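Chapter four of Osico, and why I stayed there so long
6 comments | 12 shares

I finished the fourth chapter of Osico last night, at one in the morning, with tea that was cold since a long time. In this chapter you must cross the salt marsh of Zotier and bring the bell to the tower before the tide comes. On normal difficulty the tide gives you 127 turns. I needed six attempts.

My mistake was always the same. I went first to the village of Aoun, on the east side, because there is a merchant and I like merchants. He sells the good rope for 100 shells, and each time I had 95. Then I lost many turns looking for five shells in the reeds, the water came up to the stairs, and I had to load the game again.

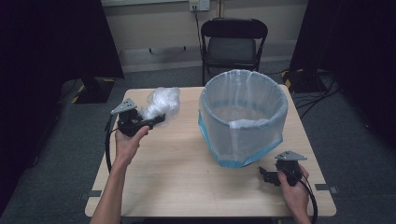
A plastic bag in a gripper, two hands at work.

On the last attempt I left the merchant alone and walked along the old wall. The wall looks closed on the map, but if you carry the bell in the first slot of your bag, the guards hear it and open the small gate. The game tells you this only once, in a song of the ferryman in chapter two, and I had skipped the song. I felt a little ashamed, but also very pleased.

The fight at the tower is easier than I expected. Bromilard has a strong attack with his lantern, and after it he rests for two turns. I kept my archer far away, healed when the lantern was lit, and attacked when it was dark. It is slow work. The music in this part is beautiful, with a low flute that I still hear while I wash the dishes.

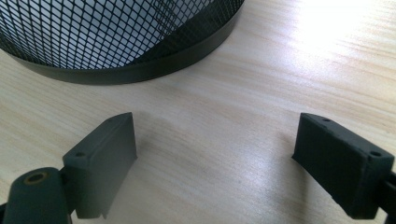 A reader wrote to me under my last post that the rope is worth the trouble all the same, as it opens a second path in chapter five, and that the missing shells can be had by selling the spare boots before you leave the harbour. I had not thought of the boots. I still have an old save at the harbour, so I will try it this week before I go on to chapter five.

Back to top | Contact | All texts on this blog are my own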